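Floor pick-up before you sweep: the gap beside the sofa

I love a clean floor, and I reckon the fastest way to get one is to leave the broom in the cupboard for the first 15 minutes. Pick up first! Everything goes faster after that, and you stop chasing bits of paper along the baseboard.

Start at the sofa. The strip of floor between the arm and the wall collects more than any other spot in our place — cloths, bags, receipts, one sock. I work from the wall outwards and carry a bucket for rubbish and a basket for anything made of fabric.

My friend Ngọc Đinh taught me to lift a cloth from the middle and let the ends hang, so any crumbs fall in one spot and you can see what's underneath. Give it a shake over the bucket, then into the basket it goes. Red and other bright colours get their own wash the first 2 times, please. I have a set of pale grey tea towels that used to be white.

Crumpled packaging is next. Flatten it before you bin it and have a quick look inside (I once threw out a perfectly good packet of picture hooks). Soft plastics go in one bag and paper in another, if your council takes them separately.

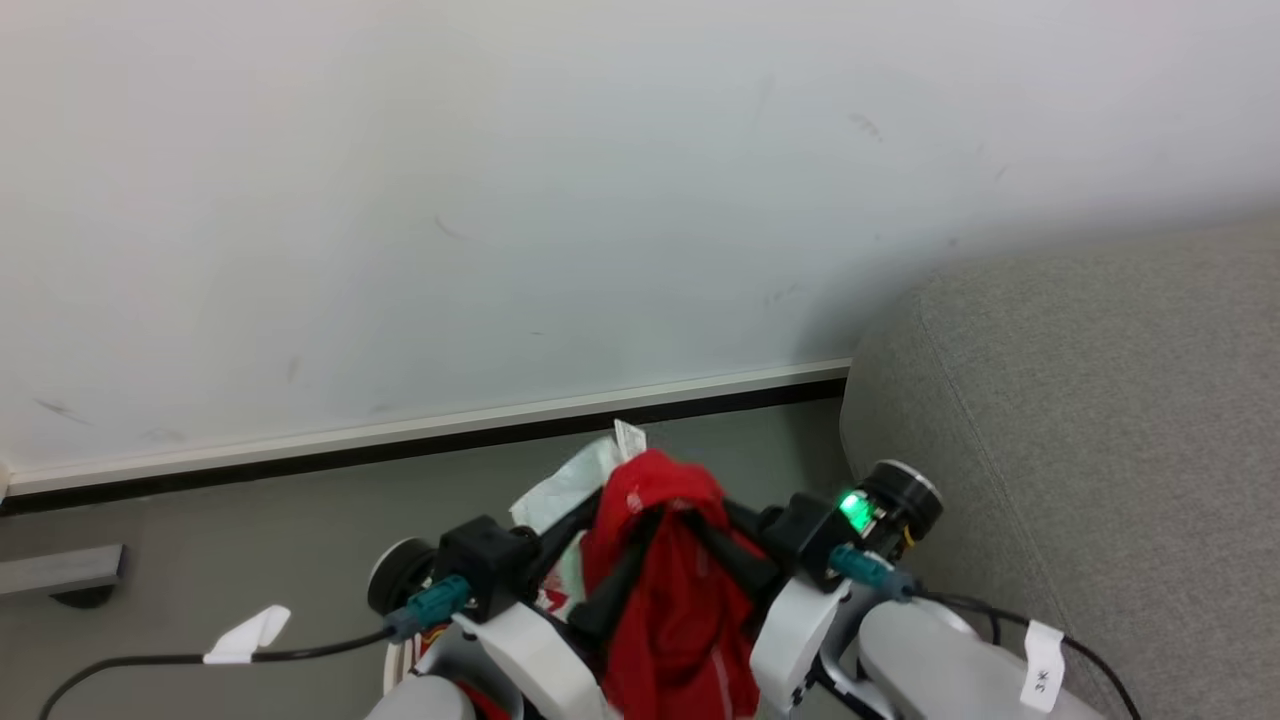 Red cloth and a crumpled printed sheet, down by the baseboard next to the grey sofa.

Once the floor is bare, wipe the baseboard with a damp microfibre cloth, going along the top edge and then the face. Scuffs on white paint usually come off with a barely wet melamine sponge, but try a hidden corner first and go gently, as it can leave a shiny patch on matte walls.

Then sweep towards the middle of the room. On a smooth grey floor dust is hard to spot from standing height, so crouch and look across it with a lamp on. You'll be amazed at what shows up!

Fabric sofa arms like a going-over with a dry rubber glove — wonderful for pet hair. Stroke in one direction and the fluff rolls up into a little sausage.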